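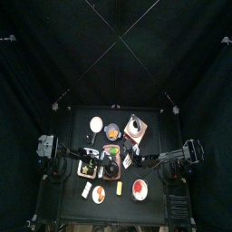

From: Anitha Shenoy
To: trellent-alumni list
Date: 05/02/2026
Subject: Re: New role, and who's got Drodania?

Hi all,

Kamil, congratulations! I read your note twice on the train and then once more out loud to my husband, who has heard about the Drodania license round for so long that he could probably sit on the panel himself. I'm thrilled for you. My answers to your questions are tucked in under your message below, and then I have some news of my own and a favor to ask of everybody.

Kamil Šimko wrote:
> Hello everyone,
>
> Some of you will have seen the notice already, but I wanted to
> tell the list myself. As of this month I'm Head of Growth at
> Zerkham, reporting to Noreen Gilani. I'll be looking after
> acquisitions and joint ventures, and the Drodania fields come
> with the job.
>
> Tien-fu Hsu is taking over my old desk in planning. He knows the
> reserves models far better than I ever did, so please be kind
> and send him your questions and not me.
>
> Two things I'd love help with. First, does anyone still have the
> partner contact sheet from the Kolář farm-out? The one in the
> data room stops before the second amendment. Second, for those
> of you who have moved from planning into deals: what do you wish
> you had done in the first few weeks?
>
> Kamil

On the contact sheet: yes, I have it, or at least a version of it. Mine has the second amendment and the names on the operating committee after Kolář reshuffled their land department. The phone numbers are old, but the reporting lines were right when I left. I'll send it to you directly once I've checked with Noreen that it's fine to pass along. Lautaro Zúñiga may have a later one, as he stayed on through the handover. Lautaro, are you still reading this list? Wave if so.

On the first few weeks, oh, I have opinions.

Go and see the fields. I know that sounds like something printed on a mug, but I spent my first month in the deals group reading summaries of summaries, and then I went out with the production crew for 3 days and learned more from the pumpers than from the whole binder. They knew which wells had been babied along before the last sale. They knew which access road washes out in October and which landowner will let you use his gate. None of that was in the model, and a couple of those items were worth real money when we got to the price.

Read the old deals that died. We had a whole shelf of them at Trellent, and I'm sure Zerkham has one too. The closed deals have all been tidied up for the board. The dead ones still have the angry emails in them, and the margin notes, and you can see exactly where people stopped agreeing. My favorite is still the gas plant we looked at with the 568-page title report. We had a wonderful price, a willing seller, good rock, and then on page 500-and-something there was an old override that had never been released. I've read title from the back ever since.

Get to know the tax people before you need them. Bring pastries if you have to. The structure of a deal gets settled much earlier than you'd think, usually in some email that says "just as a placeholder," and it's awfully hard to change once the other side's lawyers have drafted around it.

And keep one foot in planning. You built the five-year plan, so you already know what the company can carry, and that is such an advantage! Most people in deals fall in love with the asset in front of them. You'll be able to say what it does to the drilling schedule two years out, and Noreen will love you for it.

Tien-fu, welcome to the best desk in the building. The window sticks in warm weather. The spreadsheet named "final" is the wrong one, or it was in my day, and the one you want has Kamil's initials at the end. If you're rebuilding the decline curves, I'd be so interested to hear what you do with the older vertical wells. We always lumped them together, and I always had a feeling we were leaving something on the table.

Now my news. After a good long rest I've started doing some advisory work for small operators, mostly people who are thinking about bringing in a partner for the first time and don't know what to ask for. It's a lovely change. My biggest client so far produces almost 2,000 barrels a day and runs the whole business out of a building that used to be a feed store. They had never written a joint operating agreement. We sat down with the standard form and went through it clause by clause over two afternoons, and the owner's questions were sharper than half the ones I used to get from banks. She wanted to know why the non-consent penalty was what it was, and I had to admit that I'd been typing it in for years without asking.

That leads to the favor. I'm putting together a short reading pack for first-time partners, something under 100 pages that a busy person could get through in a week. So far I have:

A plain-English walk through the joint operating agreement
A page on area of mutual interest clauses and how they go sour
Lautaro's old memo on cash calls (with his permission, if he'll give it)
A worked case of a farm-out with a carried interest, all names removed

What I don't have is anything good on walking away. How do you leave a partnership politely when the other side would like to keep going? If any of you have written or kept something on that, even a few paragraphs, I'd be very grateful. Something on sharing data between partners would be great too, particularly seismic, where everyone thinks they own everything.

One housekeeping item while I have you. The list still has a lot of old work addresses on it and several bounced last time. If you've changed jobs, please send me your personal address and I'll fix it. Noreen, I have two for you and I don't know which one you read.

Kamil, call me when you're back from your first Drodania trip. I want to hear all of it, especially whether the compressor station still has that terrible coffee machine.

Warmly,
Anitha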